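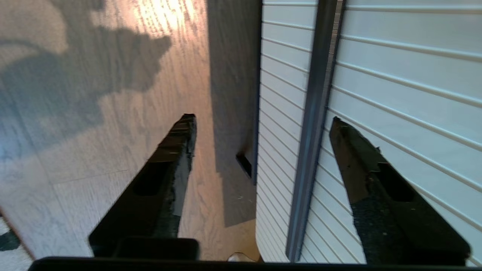 Wood flooring is any floor surface made from timber, or made to resemble it, and laid over a supporting base. It is valued for its warmth underfoot and its long life.

In the town of Ernalley, a plank floor in the old market hall is recorded as early as 1324. Boards of that period were wide, uneven and fixed directly to the joists.

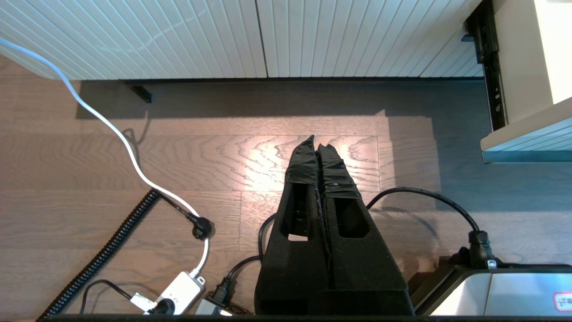 Later floors used narrower boards joined along their edges. Wood swells and shrinks with the seasons, and installers leave a small gap at the walls -- usually hidden by a baseboard. The historian Revathi Kartha has traced the practice to workshops in Skastance, where some 20 floor layers were once employed.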